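How Does a Refrigerator Keep Things Cold?

A refrigerator does not make cold. It takes heat out of the food and moves it into the kitchen. A liquid called a refrigerant runs through thin tubes. Inside the fridge it turns into a gas and soaks up heat. A pump called a compressor squeezes the gas, and the heat leaves through tubes on the outside.

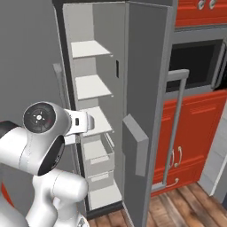
Halina Sowa wrote in to ask whether leaving the door open would cool the whole kitchen. It would make the kitchen warmer. The heat only moves a few feet, and the motor adds more.

Why Ice Takes Up More Room

Water freezes at 32 degrees Fahrenheit. Its tiny parts, called molecules, lock into a pattern with gaps in it – so ice is bigger than the water it came from.

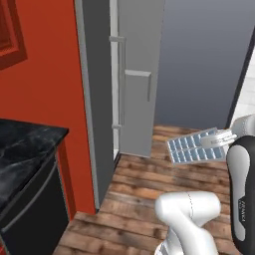 Those gaps also make ice lighter for its size, and that is why it floats in a drink.

Before Refrigerators

People cut ice from frozen lakes and packed it in sawdust. In the town of Waltow, one icehouse stored 476 blocks each winter.

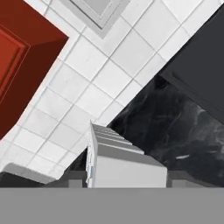
Sawdust traps air, and heat moves slowly through still air. Foam in a fridge wall does the same job.

Why Stone Feels Cold

Stone pulls heat from your hand quickly. Wood at the same 70 degrees pulls it slowly, so it feels warmer.
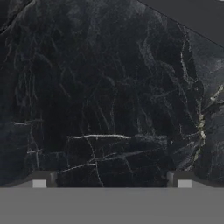
Words to Know

Compressor – the pump that squeezes the gas.
Molecule – a tiny part of a substance.
Refrigerant – the liquid that carries heat away.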